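Trestine room sounds — README

2019-10-05
by Araceli Llorente

We use cookies to remember your settings. By staying on this page you agree to our cookie policy. Accept

What this is

A set of recordings of household background noise. Fans, fridges, kettles, a window with traffic behind it, one very long washing machine. 60 clips, made for people who cut audio for a living or for fun and keep needing a bit of "room" to lay under dialog. Also handy if you want to test a noise filter on something that isn't pure hiss.

Recorded in June, cleaned up over the summer, notes written way too late. Sorry if some of this reads like a shopping list. Corrections welcome, see the bottom.

Who made it

Me (recording, most of the editing, this file) and Caradog Morris (levels, the second listening pass, all of the kitchen folder). The rooms belong to friends and family who let us switch everything off and sit there in silence. Thank you all.

What's in the folders

- kitchen — fridge hum, kettle from cold to click, extractor on low and high, tap dripping into a steel sink
- bedroom — desk and table fans at each speed, radiator ticking, open window at night
- laundry — the washing machine, whole cycle, plus the spin on its own
- hall — stairwell, front door, mail slot, the light timer buzzing
- empty — room tone only, nothing running, one clip per room

7 rooms altogether. Each one has a short text note beside the clips with the size of the room, what the floor is, curtains or no curtains. The notes for the hall are thin. I lost the page.

File format

WAV, mono, uncompressed. No music, no speech that we know of. If you hear a word in there tell us and we'll pull the clip. Names go room, source, setting, take, all lowercase with underscores. Caradog's kitchen files have the take number before the setting. Not fixing that now, too many projects already point at them.

How we recorded

One microphone on a short stand, pointed at the source, then a second take from across the room. Windows shut unless the name says open. Phones off, fridge unplugged except when the fridge was the point (we forgot to plug it back in once, RIP one tub of ice cream). Every clip gets a clean lead-in with the source off, then switch on, then let it run, then off again. So you get the click and the run-down too, which a lot of libraries trim away and I always want.

Fans were harder than expected. Up close you get air on the mic and it rumbles. Too far back and it's all room. We ended up putting the mic off to one side of the guard, out of the stream, and that mostly worked. Speed 3 on anything is still rumbly. Roll off the low end and you'll be fine.

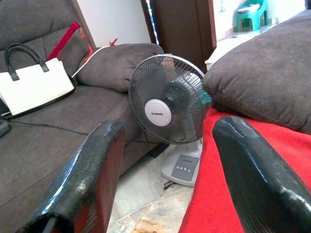 Table fan, white and gray, KHIND on the hub.

Oscillating takes are marked osc. These have a slow swell as the head comes round and goes away again, nice under a hot-weather scene, useless as a loop unless you cut at the same point of the swing. I tried to mark the loop points in the file but some editors ignore the markers. Check before you complain to me.

Editing

Very light. Trimmed the ends, took out one bump where I kicked the stand, left everything else. No noise reduction — it would be silly on a noise collection. No compression either. Levels were set by ear so that the clips sit together the way they did in the room, meaning the fridge is quiet and the spin cycle is loud. Please turn your headphones down before opening the laundry folder. I mean it.

Known problems

- Bird in the open window clips. It stays.
- The kettle clip has a faint second click near the end. Thermostat, we think, could be the counter.
- Two of the radiator takes are almost the same. Keep whichever you like.
- Hall clips pick up the building's pump. Can't get rid of it, it's in the walls.
- A dull thump in the bedroom empty clip. Neighbor.
- Some of the room notes give sizes in feet and some in meters. Working on it.

What it's good for

Filling gaps under dialog. Student films. Radio plays, the reason we started this whole thing. Sleep sounds, if you're that way inclined (the long fan clip on low is the one people ask for). Testing denoisers and gates.

What it's not good for

Measuring anything. We didn't calibrate, there's no reference tone, and the numbers on the recorder are only the numbers on the recorder. Don't use this to compare how loud one appliance is against another. Someone already tried with the earlier version and wrote to us about decibels. Please don't.

Also not great for surround work, everything is mono. Stereo versions of the hall may happen.

License

Free to use in your own work, paid or unpaid. Credit is nice, not required. Don't resell the clips as a sound pack and don't re-upload the set under another name. If you edit a clip and want to share it, fine, just say it was changed.

If you want a credit line: "Room sounds from the Trestine set, A. Llorente and C. Morris".

Changes since the last version

- added the laundry folder
- redid all the fan clips with the mic off axis, old ones deleted
- renamed "quiet" to "empty" becuase people kept thinking it meant volume
- removed a kitchen clip with the radio on next door
- fixed the sample rate on the mail slot clips, they played back slow

To do

Bathroom. An old house with wood floors if we can borrow one. More rain, if it ever rains when I have the recorder with me. Caradog wants an elevator. A proper index file insted of making everyone read folder names. Loop points as a separate text list so it doesn't matter what editor you have.

Reporting a bad clip

Send the full file name and the time where you hear the thing. "The fan one sounds weird" doesn't help, there are a lot of fan ones. Kitchen questions go to Caradog, everything else to me. We both have day jobs so give it a week or so.

Get an email when a new folder goes up. Enter your address to subscribe. Unsubscribe any time.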